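Budget for two handheld grippers, home kitchen use. What am I forgetting?
Posted in Buying & Planning

Hazem Hamdy
Hi all. I want to record kitchen chores for a small robot learning project, clearing up and setting the table mostly, and I've got $2,971 to spend on everything. I'm looking at a pair of the Munro handheld grippers (one per hand, each with its own camera) and the Lalier mounts. No arm yet, that's for January if the money shows up. My kitchen is tiny and I don't want to blow it all on hardware and then find out I can't store a single recording. What would you put on the list?

3 replies

Clirnen
We did pretty much this last year, same kind of cramped kitchen! Get the pair, but keep $670 back for the boring stuff, meaning drives, a spare battery for each hand and extra finger pads. Pads are what we reordered most, so I'd start with 18 and see how it goes. Skip the fancy work table too. A small table with a plastic cloth thrown over it (ours says Happy Birthday, balloons all over) did us fine, and you can work it sitting down with a gripper in each hand.
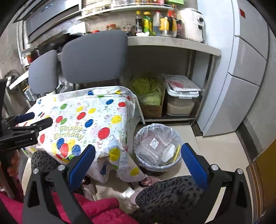

What I'd check before you order
Measure how far the fingers reach past your hand and how wide they open. Then sit in your own kitchen with something that size in both hands, a pair of barbecue tongs will do, and see what you bump into. Fridge, chairs, trash can, your own knees... I wish I'd done that before paying for the longer mounts, they're in a drawer now. And ask the seller if the pads come off without tools.

Skuvura
Two is overkill imo. Buy one, learn it, buy the second later. Also check the return window, mine was 30 days and I missed it.

Hazem Hamdy
Thanks both! Going for the pair, because half my chores need two hands. Tongs test is tonight. Clirnen, did you buy the pads from Munro or somewhere cheaper?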